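Speaker notes: Gathering examples for the bin and belt task
Talk by Brayan Tello, Briren project, 24 July 2023

Opening

Say who I am and which part of the work is mine. I ran the collection for the bin and belt task and wrote the labelling rules. The training side belongs to the Undier team, so send model questions to them.

Give the total early. We kept 1,681 examples out of 2,016 recorded. Explain that one example means one cube moved between bin and belt, from the first arm movement to the release.

Start with the view the model gets at the wrist. The purple cube is close to the fingers and there is belt, bin and tape in shot as well. Point out how little of the cube's side shows from up here. Pause before moving on.
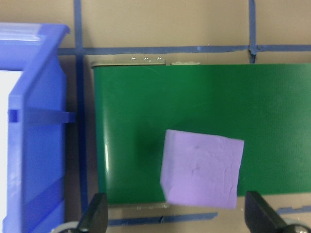 The table

Brown paper, blue tape, a grid. The grid is for the people resetting the task. They read a cell from the start sheet and put things where it says. Tape lifts and tears, and we left it alone unless a line was lost altogether.

Mention that the bin sits by the end of the belt and that both cubes can be in it at once. On this slide the gripper is down in the bin, over the yellow one, with the purple block next to it. The pendant is on the white desk at the side. 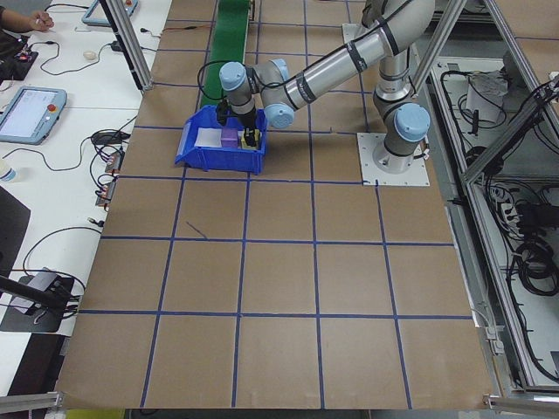

Why not use the same start position every time?
The model would learn the position and ignore the cube. We changed the start cell after every 50 recordings at first, then after every 9, and the second way gave us a better spread.

Rejected recordings

Most of what we threw out was down to timing. The operator waited too long before closing the fingers, or opened them early. A few had a camera stream missing. Slow but clean recordings stayed in.

Foam wears. The yellow cube has pits and a chipped lower corner, and you can see them well from the wrist. Ask the room whether they would have swapped it for a new one. Tudow swapped theirs and we didn't. Take two or three answers, no more.

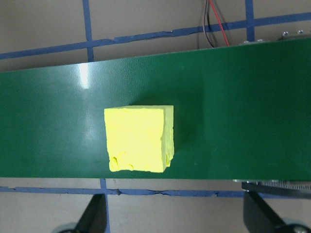

Who decides whether a recording is kept?
The operator marks it first, straight after the release. A second person then watches it at double speed and can overrule the mark, with a short note saying why.

Two arms, one belt

Keep this part short if we are running late. Left arm over the bin, right arm over the belt, yellow cube on the belt between them, purple cube still in the bin. Both grippers are open. Each arm is recorded with its own clock and we line the two up afterwards. Salminen wrote the script for that, and it is in the shared folder.

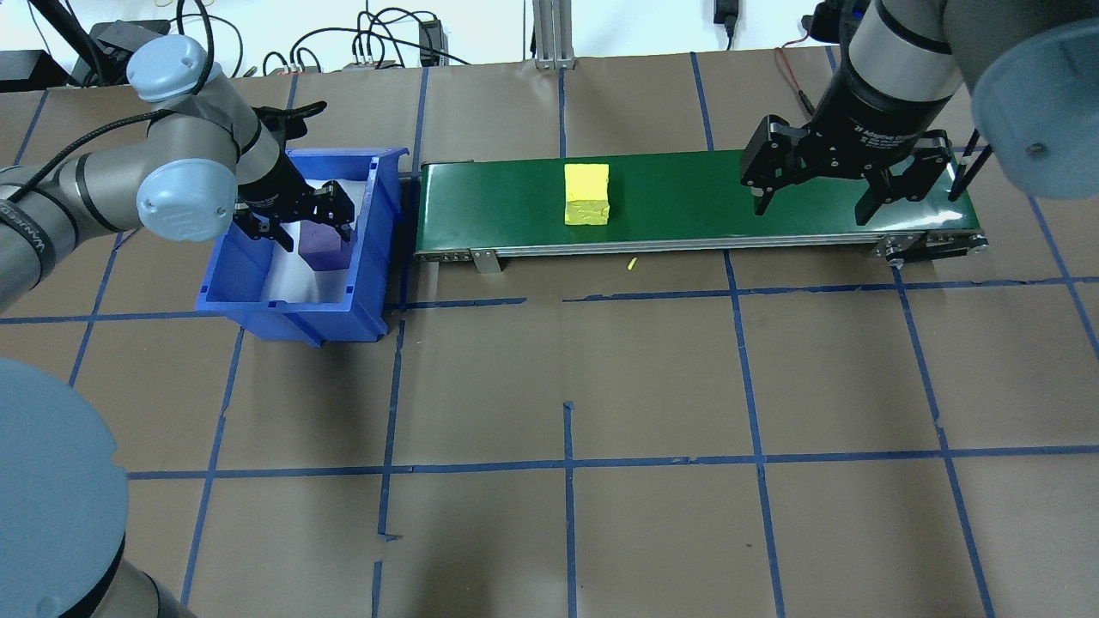 Notes page 4

Things to say if asked about cost: operator time was the largest part by far. Resetting the table took longer than the moves themselves.

Next round is planned for November. Same table, new operators, and a written start sheet in place of the spoken one. We also want failed grasps labelled and kept in a separate set.

Leave the contact slide up during questions. Hand the microphone back to the chair.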